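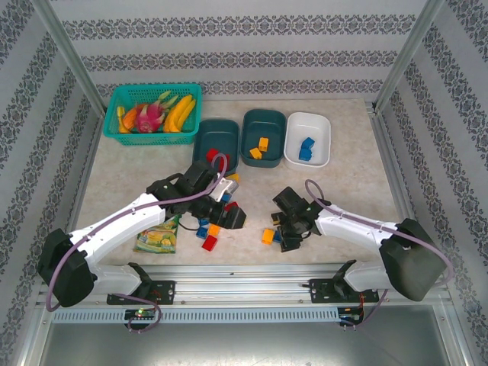 Handout 5. Sorting Schemes and What They Promise

Course notes for Records and Information in Small Organizations. Revised December 2023. Bring these to the seminar along with the Zanero reading.

1. Where we left off

Last time we looked at why offices keep paper long after they say they have stopped. This week is about the thing every office buys next, a classification scheme. I use the word "scheme" for any fixed set of categories plus rules for putting things into them. A filing plan is one. So is the list of reason codes on a returns form, the menu of topics on a complaints page, and the folder tree on a shared drive.

The claim made for schemes is usually some version of this: sort things well once and everyone will find them quickly forever after. I have doubts about nearly every word in that sentence, and the notes below go through most of them. You are welcome to disagree in your written response, but please disagree with evidence from the readings. "It works at my job" will get a polite note in the margin.

2. The Berkholm case

Berkholm sells kitchen fittings and has a service department that answers letters, emails and calls. Before the change, staff filed each case under the customer's last name and wrote a line or two on the front. Management brought in a consultant, and the consultant brought in 191 categories.

You have the internal review in your packet. Read it slowly. It says retrieval "improved markedly," and then gives no retrieval times from before the change. It says staff "embraced" the new codes. Appendix B shows that most cases ended up under General Inquiry, Other, or Other (Product). If people really had embraced a set of 191 categories, I would expect them to use more than a handful.

The review also reports a test in which staff were asked to find 40 past cases. They did well. Look at how the cases were picked, though. The team leader chose them from the previous month, and the people doing the finding were the people who had filed them. All this shows is that workers can remember what they did recently. It would have been a better test with cases pulled at random from older years, with searchers from another department, and with the old system run alongside.

Questions to keep in mind as you read:
What would have counted as failure in this test?
Who wrote the review, and who had signed the contract?
Did anyone ask the customers?

3. Sorting cost and finding cost

Every scheme moves work around. You can spend effort when something goes in, or you can spend it when someone wants it out. Sellers of schemes talk almost entirely about the second kind and treat the first as free. It is not free at Berkholm, where the clerk on the phone has to pick a code before the screen will close.

How much sorting makes sense depends on how often things get looked for, and most records are never looked for at all. The Stetitz office, which we will come back to, kept a log of every request for a closed file. Over the life of the log there were 200 requests. Against the number of files going into that basement, this is tiny. Careful sorting of everything, done for the sake of a few requests, may be a poor bargain. A clerk spending a long afternoon on each request could still come out ahead.

There are exceptions. If the law gives you a deadline, or if a late answer can hurt someone, the sums change. Hospitals are the usual example, and a good one. Please don't reach for the hospital when the case in front of you is a kitchen fittings company.

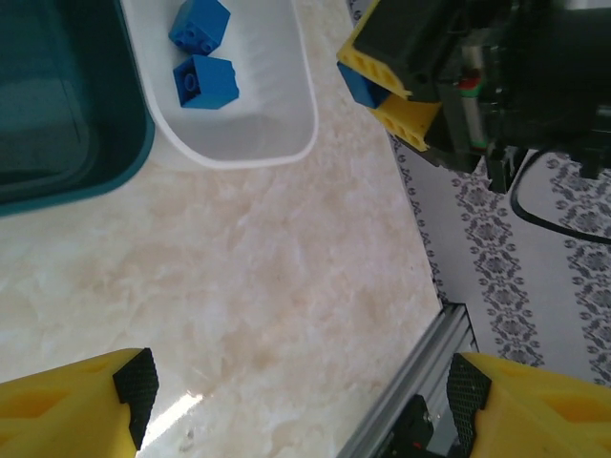
One student in the April seminar objected that this leaves out what sorting does for the sorter. Having to choose a category, the objection went, makes you read the thing properly, so that even a scheme used badly has done some good by the time the file is closed.

I think this is the best argument for schemes anyone has made in the course, and I still don't quite buy it. It holds where the choice is hard enough to need reading and easy enough to be made. With three or four categories that may be so. With a long drop-down menu people learn where the safe answer sits and go there. Appendix B again. If you want people to read things properly, you could also just ask them for a one-sentence summary, as Berkholm did before it spent the money.

4. The unit problem

Textbooks like to begin with the categories. I would begin a step earlier, with the question of what is being sorted. A scheme needs units, and the units are hardly ever given in advance.

Take the Stetitz office. It handles building permits, and its plan says one permit, one file. Then someone applies for a garage, changes it to a garage with a room on top, and withdraws the garage.

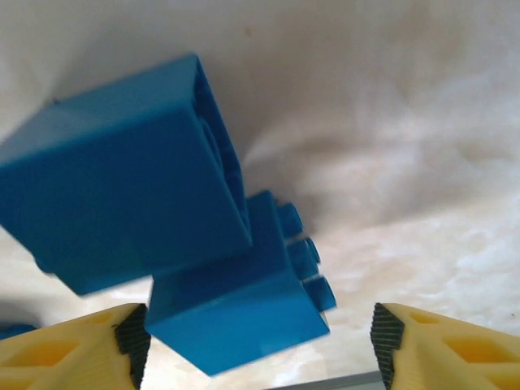 Any filing plan has to say whether a thing made of other things is filed once or several times, and the Stetitz plan says nothing on the subject. Some clerks opened a fresh file at each change and others kept adding to the first, with the result that the office's yearly totals can't be compared with each other. The trouble has little to do with buildings or paper. A smaller blue brick fixed to a bigger blue block gives you the same puzzle in miniature, and color doesn't help you out of it: both halves are blue, so any rule about color is satisfied and you still don't know if you have one item or two. Sort by size and you would have to pull them apart first. The Stetitz clerks were, in effect, pulling apart some applications and leaving others joined, and each of them could point to the written rule and say it had been followed.

A rule of thumb, for what it's worth. When a report gives you a total, look for the sentence that says what one of them is. If that sentence is missing, treat the total as decoration.

5. Agreement between sorters

Suppose the units are settled. Will two people put the same unit in the same place? You would think anyone selling a scheme would check this before anything else. Erdem, the firm behind the Stetitz plan, says in its brochure that the plan is "intuitive for all users." The brochure describes no trial of any kind.

A check is cheap to run. Give two clerks the same batch, keep them in separate rooms, and compare the results. Do it with ordinary cases from the middle of the pile. Trainers tend to pick clear examples, which is reasonable when you are teaching and misleading when you are testing. Things that differ in one obvious way and are alike in every other will be sorted well by anyone, under any scheme,
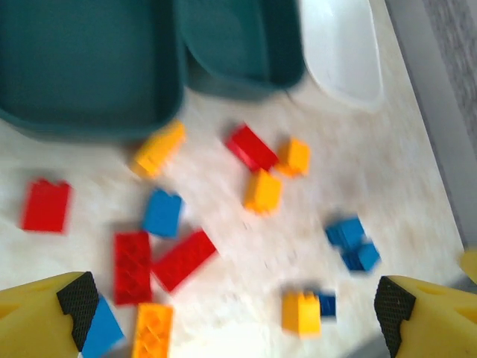
and a high score on such things tells you next to nothing about how the plan will cope with a letter that is partly a complaint, partly an order and partly about the writer's sister.

You also need to allow for luck. If a plan has two categories and one of them takes nearly everything, two clerks who never read a word could agree most of the time. There are standard corrections for this and the Zanero reading covers them in its second half. I would not lean on them too hard, as they come with assumptions of their own, but a report giving raw agreement and nothing else should make you suspicious.

6. The Zanero reading

Zanero makes search software, so its white paper concludes that sorting is outdated and search will replace it. You should distrust this exactly as much as you distrust the consultant with the 191 categories. The criticisms of filing plans in the first half are fair. The second half compares a badly run filing plan with a well run search tool, and the search terms were supplied by people who knew the documents. Same trick as Berkholm, other direction.

Note also the footnote on scanned handwriting, where the paper admits that such pages were left out.

7. For next time

Write one page on a scheme you have used yourself. State what one unit is, say who pays the sorting cost, and describe a test the scheme could fail. If you can't think of such a test, write about why. Leave out the history of the organization unless it matters to your point.

Read the Stetitz request log, all of it, including the entries marked "not found." We will start with those.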